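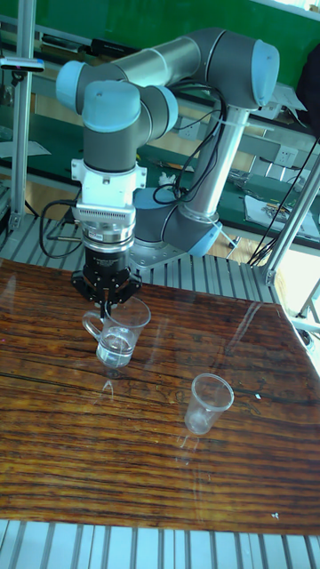

Sour corn drink recipes in the Kindale notebooks almost never give a quantity in a unit we could look up. They say a cup, a mug, the blue cup, a good mug, two small cups out of the big one. Earlier readers treated this as vagueness and moved on. We don't think it is vague. Each household had its vessels and the writer knew them by hand. A mug with a looped handle, like the clear one on the table under the gripper, is a measure the moment somebody cooks with it twice. What gets lost when a notebook leaves the kitchen is the mug. The word stays on the page and the next reader fills it with whatever is on their own shelf.

4. Vessel words and the problem of the missing cup

4.1 Sources

Material comes from two places. The Kindale set is 25 household notebooks, mostly lined school books, a few ledgers with recipes written in from the back. The Auer set is loose: cards, envelopes, backs of seed packets, one wallpaper offcut. Together 600 recipes with at least one vessel word in them. Recipes with weights only were left out, also anything clipped from a newspaper, also jam (jam is its own problem, see 4.5).

Transcription was done in Esenell, our own spreadsheet template, with one row per vessel word and not per recipe. Spelling kept as written. Crossed-out words kept too and marked. Where a later hand had added to a recipe we gave that hand its own row, and this turned out to matter more than expected. In several of the Kindale books the later hand does nothing except change a vessel. "Cup" becomes "teacup". "Teacup" becomes "small mug". The dish stays the same, the kitchenware has changed.

Dates are poor. Very few of the notebooks carry a year. We have used paper, ink and the odd price in a margin to put things in rough order, no more than that, and nothing below depends on a year.

4.2 Three uses of "cup"

First use: cup as a shared measure. Baking, mainly. Cornbread, pound cake, the soda biscuits. Flour, meal and sugar all go in by the cup and it hardly matters how big the cup is so long as its the same cup throughout. A cook with a large cup makes a large cake. The ratio holds. These recipes travel well and they are the ones that show up in both sets with nearly the same wording.

Second use: cup as a particular object. "The cup with no handle." "The dairy cup." Found in drinks, brines, starters, and in medicine recipes that sit in the same books between the pies. Here the cup is used against something that does not scale along with it - a crock, a packet of yeast, a number of eggs. Change the cup and the recipe goes wrong. A brine that kept field peas through winter in one house would spoil them next door.

Third use: cup as a serving. "Makes six cups." Almost always in a different ink, written after the dish was made. We think these were notes for company and church suppers. They tell us more about who was at the table than about the food.

The trouble is that one recipe can use all three, and the notebooks never say which is which. A cornmeal gruel in the Auer cards asks for a cup of meal (shared), a cup of yesterday's liquor (the object, we think) and then says it makes four cups (serving). Read as a single unit the numbers don't work. Read as three they do.

4.3 Nested measures

A smaller group of recipes gives one vessel in terms of another. "The mug holds the little cup and the little cup again." "Fill the small one from the mug till it will take no more, what is left goes in the pot." This last is a common instruction in vinegar and whey drinks, and it is a neat bit of kitchen arithmetic. The cook measures by subtraction. The quantity wanted has no vessel of its own, so it is defined as the difference between two that the house does have.

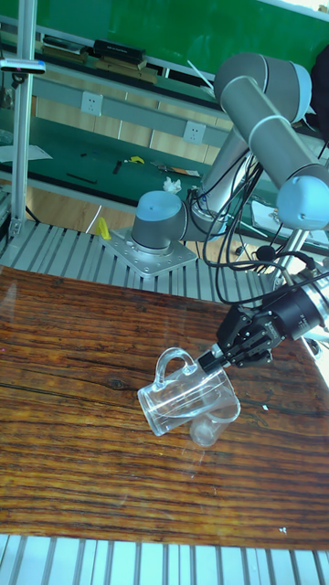 Figure 3. Two clear vessels of unequal size: mug held at the rim, smaller cup just below it.

Subtraction measures have been missed, in our view, for a plain reason. In print they look like serving instructions. A typed version of the whey drink, made by somebody in the family much later, drops the small cup altogether and keeps "one mug". That is the wrong amount. The remainder was the amount. We found the same slip in typed copies of the mustard dressing and of a ginger beer plant.

We tried to put sizes on the nested pairs. Not easy. Where a notebook also gives a known bought quantity (a pint of vinegar, a half pound of lard) we can work back to the vessel. For the little cup the Kindale books settle near a teacup and we have used 150 ml as a working value in all the tables. The mug is much less settled. It moves from house to house, and in one book it moves between the front and the back. A broken mug, probably. There is a line in that same book telling the reader to "use more now", with no food named, and we suspect that is all it means.

Words for the pair also differ. Kindale has mug and little cup. Auer prefers big and small with no noun whatever, so that a card may read "one big, less one small, vinegar". Taken alone that card looks like shorthand for eggs or onions, and an older index files it under pickled onions. We moved it.

4.4 Pouring words

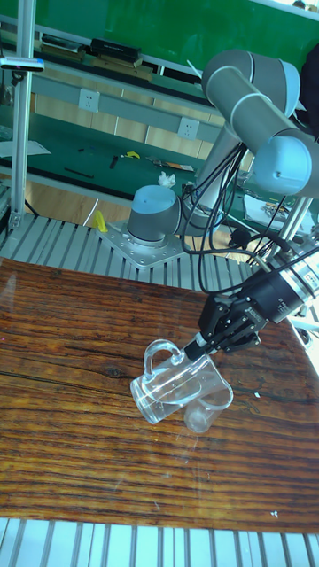 Verbs do some of the work that units do in a printed cookbook. Pour, tip, drain, drop, let go, see it off. The notebooks keep these apart with some care. "Tip" is used for anything with sediment, where the bottom of the vessel must stay behind. "Pour" is all of it. "Let go" turns up only in the Auer cards, always for fat, and seems to mean a thin stream from a height. With tip, angle is the measure. A mug held well over on its side above a smaller cup, handle up, as in the view of the clear pair on the wood table, is about as far as the word could be pushed, and the Kindale writers have a warning phrase for going that far: "past the handle". Past the handle the sediment comes too. We read "tip, not past the handle" as a real quantity, a loose one, and have coded it that way.

Coding verbs as quantities will bother some readers. The alternative was to leave those rows blank, and then every starter and every whey drink in the set would look like it was written by somebody who did not care how much went in. They cared a lot. One yeast recipe spends 20 words on how to empty a jug and three on the flour.

A note on clear vessels. Almost nothing in either set refers to looking through the side of a cup. Judging is done from above, by the rim or a chip or a painted line, or by sound. "Till it sounds short" is a fill level. Anyone testing these recipes with modern clear ware should be aware they have information the first cooks mostly did not, and we would suggest doing at least one run in something opaque. Our own test kitchen notes (Appendix B) mark which is which.

4.5 What we left out

Jam, as said. Jam recipes use "cup" for fruit before cooking and "cup" for fruit after, sometimes in one sentence, and sorting these needs its own coding sheet. Also left out: anything in the Sever ledger. The ledger is a store book with recipes added, and its cups may be the store's stock cups, sold by size. If so it could fix the mug value for a good part of the Auer material. We have only had poor scans of it so far. The pages with crockery prices are the worst of them.

Infant foods were kept in but tabled separatly. The vessel there is nearly always a spoon and spoons behave differently, being bought in sets.

Dishes known only from talk, with no written recipe behind them, are not used here. Several people who lent us notebooks also described how a relative cooked, often with the vessel in hand, and that material is better than most of what is in the cards. It needs a separate paper and proper permission. One thing from it can be mentioned since it was also written down: in three of the lending households the mug still exists. Two are in use. We have asked to measure all three and the fill volumes will go into Table 7 when we get them. Until then the mug column there is left open, and any ratio in Section 5 that relies on it is marked with a dagger.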